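Porkport (software) 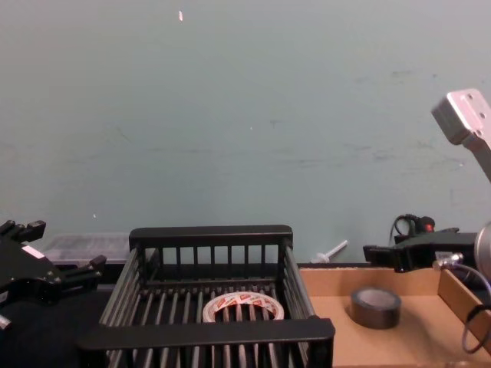 Two robot arms at a sorting cell, with a roll of packing tape in a slatted basket and a roll of duct tape in a cardboard tray.

Porkport is a software package for planning and controlling the motion of two robot arms that share one work area. It is used mainly for pick-and-place work, in which objects are moved between open containers such as baskets, trays and boxes. The package was written by Javiera Aravena and Ionuț Pană at the automation firm Orellana, and its first public version was released in July 2022.

History

Porkport began as a set of scripts for an older controller named Puda. Puda could command only one arm at a time, so the second arm had to wait in a fixed position until the first had finished. Aravena replaced the command queue with a shared timeline, on which the motions of both arms are placed before either of them moves. Pană wrote the collision checker. The name was taken from a folder on the computer where the first scripts were kept, and it has no further meaning.

Sebastián Farías joined the project later and rewrote the configuration files, which until then had to be edited by hand for every new gripper.

Structure

The software is divided into a perception module, a planner and an executor, which exchange messages through a small library called Avitz. Avitz can also be installed alone, and some users do this in order to connect their own planner.

The perception module receives color and depth images and returns a list of objects with their positions. Containers are treated in a different way from objects. A container is stored as a floor and a group of walls, and each wall has a height and a thickness. Slatted walls were a difficulty in early versions, as the depth image shows gaps between the slats and the module sometimes reported a single wall as many thin posts. Since version 2 such posts are joined into one solid surface if they stand at even distances below a common rim.

Rolls of tape are a common test object. The hollow core is useful for this purpose - a detector that looks for the center of an object will propose a grasp point where there is no material. Porkport stores a roll as a ring and proposes grasps only on the ring itself.

Planning

For each task the planner samples up to 2,000 candidate paths per arm and removes those that cross a container wall or enter the space reserved by the other arm. The remaining paths are ordered by length. When both arms need the same space, the arm with the shorter path goes first. This rule can be changed in the settings, and Aldana Olivares has published an alternative in which the arm that already holds an object is preferred.

The two arms do not need to carry the same type of gripper. A multi-fingered hand and a simpler gripper can be used together, provided that each has its own model file. Cables are not modeled, and the manual advises the user to add a safety margin near the base of the gripper.

Testing

The public test set contains 1,397 recorded tasks, of which 245 involve transfer of an object from one container to another. Hipólito Medina maintains the set and adds new recordings each September. Results are compared by planning time and by the number of paths rejected during execution.

Limitations

Transparent containers remain a weak point, and the documentation recommends that their dimensions be entered by hand. Soft objects are not supported.

See also

Motion planning
Grasp detection
Bimanual manipulation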